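# Workshop tips: software for a PC strip-down cell

Notes from the bench, added to as we go. Most came out of the October rebuild of the task planner, Wurkska.

**Teach poses against the fixture.** Every pick and place should be stored relative to the tray or the case. If the table gets nudged you re-measure one frame and carry on. Kiri had 437 poses saved in base coordinates and lost an afternoon to it.

**Cap the speed in the program.** The slider on the pendant gets moved. We run at 30 per cent inside the case and write that into the motion call.

**Keep force limits per part.** A memory module and a drive need different numbers. Put them in the part file, with the grip width next to them, and load both together.

**Log the plan as well as the motion.** Joint data tells you where the arm went. Without the step name beside it you'll spend ages guessing what it was trying to do.

**Retry from a safe pose.** Allow 4 attempts, then stop and ask for a person. Ojārs had it set to 10 – far too many, and hard on the clips.

**Check the clock on every camera** before you start recording.

Desktop tower, drive side:
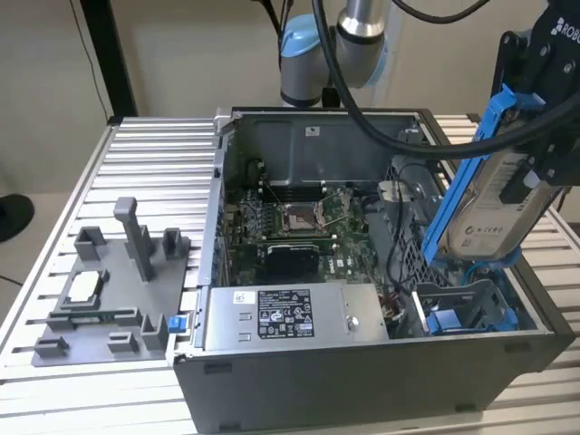
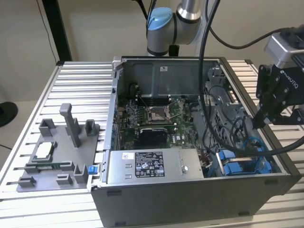
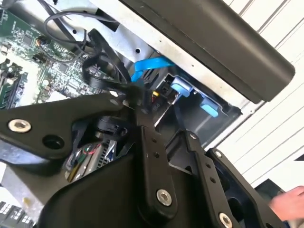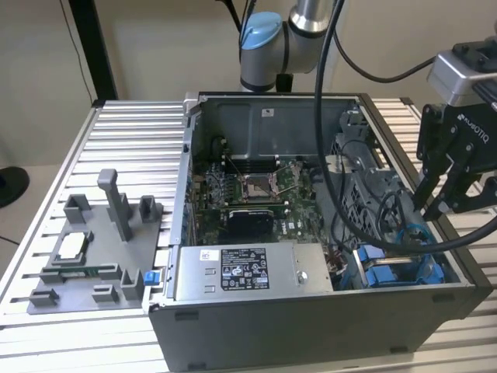
Cables are where our planner still falls down. It treats the inside of a case as solid boxes with clear space between them, and a loose lead is neither. Hamish's fix was to add a keep-out volume by hand for each lead, drawn a bit fatter than it looks. The blue SATA cable that curves down towards the drive bay in the wrist view is a good one to practise on, as it sits so near the release tabs. Draw its volume first, then plan the approach to the tabs, then check the finger links as well as the fingertips. Don't forget the arm's own cable in the collision model either. We left ours out until Nathalie asked why the simulated path looked so tidy.

**Name the detections plainly.** "Drive tab, upper" beats "obj_b". Ifor still has a label list from the old version that only he can read, so ask him before deleting anything in it.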